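3.2 Collection of simulated demonstrations

Demonstrations for the Brollia task set were gathered entirely in simulation, using the Padach environment and a wrist-mounted virtual camera.

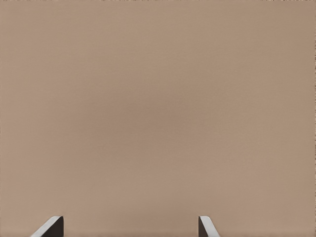 Operators completed 12 tasks, each from 3 starting poses, and the resulting set holds 391 episodes after screening. Episodes in which the arm left its permitted workspace were discarded at the time of recording – a further 42 were removed in July, when the action labels were checked against the simulator logs.

Colour and lighting parameters were sampled once per episode and held constant until its end. Frames without a task object in view were retained, as the policy must learn to begin its search from such observations.

Figure 2. Wrist-camera view in simulation, with the tips of the open gripper at the lower edge and a plain tan surface behind them.

Image data and gripper state were stored at the same rate and converted to the Zabala format for training. The catalogue of episodes is organised by task, and the division into training and validation sets follows that used for Perel.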